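Home | Topics | Ask a Scientist | Try It Yourself | For Teachers
Science Desk > Machines > How a robot learns to tidy up

How a robot learns to tidy up (by copying us)

I spend a lot of my week teaching a robot to put garden trowels away. It's my job! I work at the Modach lab in Cundcombe, and when my niece heard what I do all day she said, "But you could put them away yourself." She's right. I could do it in less than a minute, while singing.

But think about how you learned to tie your shoes. Did somebody hand you a page of instructions with every finger movement written down? I bet they didn't. I bet somebody sat next to you and did it slowly, and then did it again, and you had a go and made a big knot, and somewhere along the way it started to work. Our robots learn a bit like that. The grown-up name is "imitation learning," and imitation is just a long word for copying.

The job we picked has one rule. Green trowels go in the teal tub, light blue trowels go in the yellow tub. That's all.
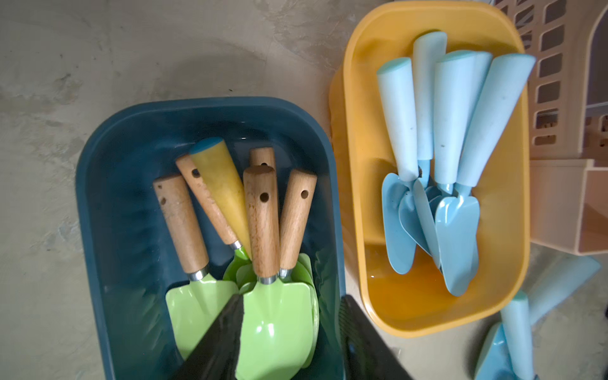

Photo: Modach wrist camera, Cundcombe

You might think the rule is the hard part, but colors are pretty easy for a computer. What's hard is the picking up. A trowel is a funny shape. It's fat at one end and wide and curvy at the other, and if you grab it in the wrong place it swings around like a seesaw. Try it with a big spoon from the kitchen. Pinch the very tip of the handle with two fingers and lift. Wobbly, right? Now pinch it nearer the middle. Much better!

Your fingers found that out years ago and you've never had to think about it since. A robot starts out knowing nothing at all about spoons.

So this is how we teach it. One of us holds a pair of controllers, one for each hand, and when we move our hands the robot's arms move too. It feels very odd the first time (I kept trying to reach for the trowels with my own fingers). While we steer, the computer saves everything: what each camera sees, how every joint is bent, how wide open the grippers are. It does this many times each second. One whole tidy-up, saved from beginning to end, is called a demonstration.

Each arm has a little camera near its gripper, so the computer gets a view from right where the grabbing happens. Imagine having an extra eye on the back of your wrist. When you reached under the bed for a lost sock, that eye would go under the bed with you. Your ordinary eyes would still be up top looking at the blanket.
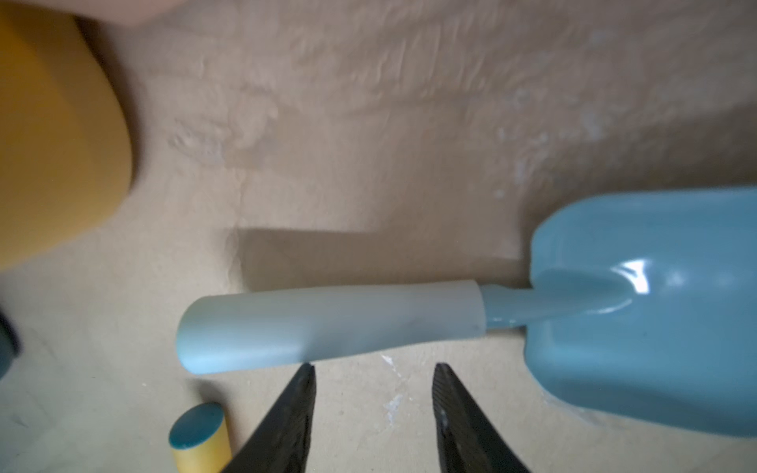 The close-up view is great for tiny decisions, like "a little bit left" or "close now." It's not so great for knowing where the tubs are, and for that we have another camera that stays still and looks at the whole work area. The computer uses both kinds together. I'll come back to that, because it turned into the most interesting thing we found.

Once we have a big heap of demonstrations, the learning begins. The computer looks at one saved moment and guesses what the arms should do next. Then it checks its guess against what the person did. If the guess is off, it changes itself a tiny bit and tries another moment. Guess, check, change. Guess, check, change. It does this over and over, all night long, and I go home and eat noodles. The program that does the guessing is called Onishi, and at the start its guesses are terrible. In June we let it drive the arms much too early, and it waved at the ceiling.

How many demonstrations does a robot need? That was our real research question, and we tested it in two goes. First we let Onishi learn from 1,018 demonstrations. Then we made lots more and started again from scratch with 3,823. (My hands were very tired.) Each time, we gave the robot 40 tests. For 20 of them we laid the trowels out neatly, with space between them. For the other 20 we made a proper jumble, with trowels lying on top of each other.

On the neat tests, the smaller heap of lessons was nearly as good as the big one. I was surprised by that! On the jumbled tests there was a huge difference. With the smaller heap the robot failed more than half the time, mostly because it tried to lift one trowel and dragged another one along. With the big heap it failed only three times.

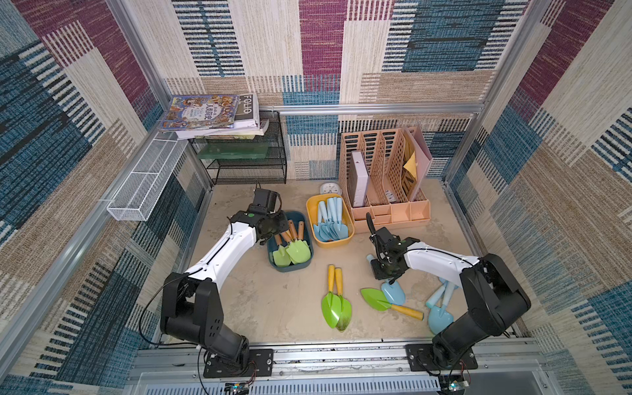 Why don't you just tell the robot where every trowel is?

We could for one tidy-up, if somebody measured everything first. Then the next mess would be different and all the measuring would have to be done over. Learning from many messes helps the robot handle one it hasn't met before.

Now for the part about the cameras. We wondered which view mattered more, so we taught Onishi again without the wrist cameras, then once more without the still one. You can try the same thing at home. Scatter some pencils on a table and look through a cardboard tube while you put them in a mug. Then take the tube away, stand right back and use kitchen tongs at arm's length. Both are annoying, and they're annoying in different ways.

Our robot had the same kind of trouble. Without the wrist cameras it reached for the right trowel and closed its gripper just beside it. Without the still camera it picked up very nicely and then wandered off in search of a tub. It did best with both.

There's plenty we don't know yet. Would the lessons still work with tubs of another color? What about forks, or a hairbrush? We've started on trowels with different handles, and so far I can only tell you it's slower.

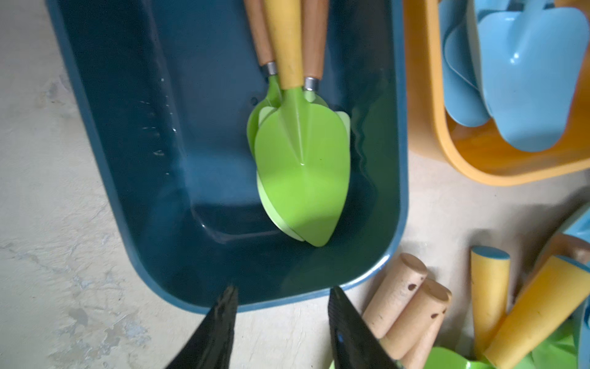 Jessie Haldane wrote to ask whether the robot also copies our mistakes, and said her little brother copies all of hers. It does, Jessie! If I fumble in a demonstration, the fumble is saved along with everything else. We throw out the really bad ones, like the time I sneezed and steered an arm into a tub. But we keep some small slips on purpose, as long as the person fixes them. If every lesson were perfect, the robot would only ever see things going right, and the first time a trowel slid away it wouldn't have any idea what to do. By watching us miss and try again, it learns to try again too.

Her second question was whether robots get bored. Onishi doesn't feel anything about trowels. I do, a bit, by the end of the day.

If your class would like to try the tongs and tube experiment, the Plulton school sheet has a table you can fill in. Use plastic spoons if you don't have pencils, and mix up two colors so there's some sorting to do.

Words to know
Demonstration: one job done by a person and saved for the robot to learn from.
Gripper: the part of a robot arm that grabs.
Imitation learning: learning by copying.

Contact us | © Science Desk, August 2021 | Back to top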